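Running out of diesel, and what I do about it now

29 July 2018

We've had the narrowboat for 2 years this summer and I had never run out of fuel until the week before last. I'd always assumed it was something that happened to other people, mostly hire crews. Then the engine coughed twice just past the winding hole, picked up again for a few seconds, and stopped.

Liên was steering. She got the bow into the reeds and I went off the side with the centre line and a mooring pin. We were lucky with the wind. Ten minutes earlier we'd have been in the lock approach with a hire boat behind us.

The trouble is that our tank has no gauge. You dip it with a stick through the filler, and the stick only tells you the truth if the boat is sitting level. I'd filled the water tank that morning, which puts the bow down, and the diesel at the back had moved away from the stick. I read the mark I wanted to read.

Shengli Cai moors two boats along from us and has been at this far longer. I rang him and he cycled down the towpath with ten litres on the back of his bike. It took us most of the afternoon to get going again, because an old diesel won't just start once it has sucked air. You have to bleed it. On ours that means slackening the screw on top of the filter, working the little lever on the lift pump until the bubbles stop, then doing the same at the injection pump. I had the manual open on the engine cover and still did the second part in the wrong order.

I've kept a proper log since then. Engine hours at the start and finish of each day, litres in, and what the stick says. We did over 4,000 hours on this engine according to the meter, though I don't know how many of those belong to the previous owner, and his notes stop in November of the year before we bought her.

I've also decided to carry spare fuel on board, which I'd resisted for want of space. Mitali Patwary lent me one of her old metal cans while I make up my mind what to buy. She says the plastic ones are lighter and don't rust, and that the spouts on all of them leak sooner or later.

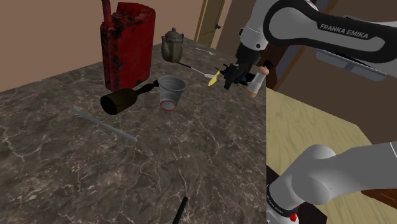 What I'd tell a new owner

Dip the tank before you fill with water, and write the figure down. Keep a funnel with a filter in it next to the can. Learn to bleed your engine on a dry day while tied to the bank, with someone who has done it before.

Change the fuel filter while you're at it. Ours had a spoonful of black sludge in the bottom, and I'd been blaming the rough idle on the mountings.

We're off up the flight on the next dry morning, and I still need to find a bracket that will hold a can upright in the stern locker. If anyone has fitted one to a trad stern, please leave a comment with the measurements.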